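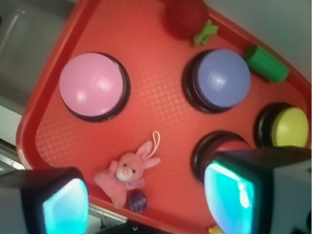
Search this notebook
Go

July 28, 2018
Posted by Dilek Keskin

Sorting day for the Halliday play kit. I put the push buttons on the red tray together with the small toys, so Colm and Romana can see the colours side by side before we order more. The pink cap is the one I like the most, but it is also the largest and it takes much place. The blue-lavender one looks good beside it. The yellow is very pale, and I am afraid it will look white under the lamps at Sultwood.

The little bunny with the ribbon stays in the kit. About the dark red ball I am not sure, the colour is too near to the tray. Tarık prefers a grey tray, we have 3 in the cupboard.

To do on Monday:
- ask Trilano for the price of 800 caps, same colours
- write the labels again (I spelled "lavender" wrong)
- return the key of the cupboard to Ertuğrul

Filed under: Workbench notes, Toys & buttons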